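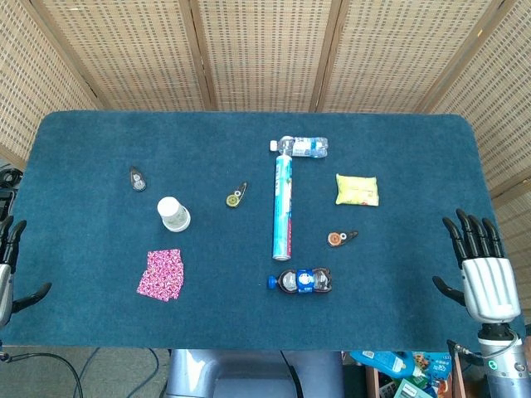 Selon le relecteur 2, une scène de table n'a d'intérêt pour l'apprentissage que si l'on sait dans quel ordre les objets ont été posés, et notre première version ne le disait nulle part. La remarque est juste. On reprend donc la section en entier, protocole de pose compris.

Figure 3. Poste Merberg, configuration à neuf objets, mains en position de repos de part et d'autre du tapis. Paravent tressé à l'arrière et sur les côtés.

4.2 Collecte des démonstrations

Le corpus Mimdale comprend 1 608 démonstrations téléopérées, dont 1 560 gardées après tri. Toutes enregistrées sur le même poste, même robot à deux mains, même tapis. Choix discutable, on y revient en 4.4. L'objectif n'était pas la variété des lieux mais celle des dispositions : même plateau, objets différents, orientations différentes, voisinages différents.

Tirage des objets. Réserve dans un carton au pied du poste, l'opérateur ne choisit pas. Un script tire la liste, puis pour chaque objet une zone du plateau et une consigne d'orientation (couché, debout, retourné, à plat). La position exacte à l'intérieur de la zone est laissée à la main de celui qui pose. L'ordre de pose est celui de la liste tirée, et il est maintenant stocké dans les métadonnées de chaque séquence - il l'était déjà dans les journaux bruts, simplement pas exporté. Les objets posés en dernier ont tendance à se retrouver plus près du bord avant, biais faible mais mesurable, à prendre en compte si l'on entraîne sur des sous-ensembles.

Consignes de tâche. Une phrase courte par démonstration, du type « prendre le gobelet », « mettre le sachet jaune à gauche », « écarter la bombe aérosol ». On a voulu des phrases ambiguës dans une partie des cas. Quand plusieurs objets de même catégorie sont présents (fig. 3, trois rubans correcteurs, dont un à bobine orange et un à bobine jaune-vert), la consigne « prendre le correcteur » est admise et n'importe lequel des trois compte comme réussite. La consigne « prendre le correcteur orange » n'en admet qu'un. Les deux formes sont étiquetées séparement.

Cas difficiles, voulus. Objets presque au contact : dans la figure 3 la bouteille transparente est couchée juste derrière l'aérosol, et une prise par le dessus doit passer sans pousser le second. Objets plats : la serviette rose pliée n'offre presque pas d'épaisseur, l'opérateur doit pincer un bord ou la faire glisser. Les deux stratégies sont gardées, sans préférence. Objets retournés : le gobelet en papier, ouverture contre le feutre, se prend par les flancs et s'écrase vite. Les séquences où le gobelet a été écrasé sont conservées avec un drapeau de déformation, sauf si la main n'a pas pu le relacher ensuite.

Téléopération. Gants instrumentés Montoya, retour visuel par la caméra de tête uniquement. Pas de vue de côté pour l'opérateur. Contrainte pénible au début mais volontaire : ce que voit l'humain pendant la démonstration est ce que verra la politique à l'exécution. Conséquence directe, les mains masquent une partie du plateau pendant l'approche et les opérateurs apprennent à reculer le poignet avant de corriger. Ce comportement se retrouve dans les trajectoires, on ne l'a pas filtré.

Départ et fin. Chaque séquence commence mains ouvertes au bord du plateau, paumes vers le bas, et se termine dans la même posture. Retour au repos obligatoire même en cas d'échec. Sans cela l'enchaînement de plusieurs tâches devient ingérable (essais préliminaires, non rapportés ici). Temps de repos tronqué à l'entraînement, intégral dans les fichiers.

Arrière-plan. Le paravent n'est pas là pour l'esthétique. Sans lui le modèle s'appuyait sur des repères du local - montant de porte, pied d'armoire - et les performances tombaient dès qu'on tournait la table. Avec un fond fixe et texturé l'effet diminue. Il ne disparait pas : le sol, les câbles et le bas du poste restent dans le champ, et une politique assez grosse peut s'en servir. Masquage aléatoire du bas de l'image appliqué à l'entraînement, voir annexe.

4.3 Tri et annotation

Rejets : 48 séquences sur les 1 608. Motifs, par ordre décroissant : perte de synchronisation entre gants et vidéo, objet tombé du plateau avant le début de la consigne, mauvaise liste chargée. Les échecs de prise ne sont pas un motif de rejet. Il en reste 185 dans le corpus final, étiquetés comme tels, et ils servent au détecteur d'échec de la section 5.

Annotation en deux passes. Première passe automatique : instants de contact à partir des courants moteurs des doigts, découpage en approche, prise, transport, dépose. Seconde passe manuelle sur les bornes seulement. L'annotateur ne voit pas la consigne et doit écrire lui-même ce que le robot a fait ; on compare ensuite les deux textes. Désaccords dans 34 séquences, presque toutes sur des objets de forme voisine (bouteille brune contre bouteille transparente quand la main cache l'étiquette, correcteurs entre eux). Arbitrage par un troisième annotateur, la consigne d'origine est conservée dans un champ à part.

4.4 Limites

Un seul poste, un seul tapis, éclairage de plafond. La couleur du feutre est la même partout, donc aucun résultat ici ne dit quoi que ce soit sur un plan de travail clair ou brillant. Le poste Putham, en cours de montage, doit servir de jeu de test hors distribution : plateau plus petit, pas de paravent, autre réserve d'objets. Rien n'est encore enregistré là-bas.

Autre limite, les emballages. Sachets et bouteilles portent des étiquettes très contrastées et le modèle semble s'y accrocher plus qu'à la forme. Essai rapide avec étiquettes retirées sur quelques objets : baisse nette de la précision de désignation, prise elle-même à peu près intacte. Trop peu d'essais pour un tableau. Les objets mous sont sous-représentés, serviettes et sachets surtout, et le tirage uniforme par objet ne corrige pas cela puisque la réserve elle-même est déséquilibrée. Pondération par catégorie prévue pour la prochaine campagne, à partir de mars.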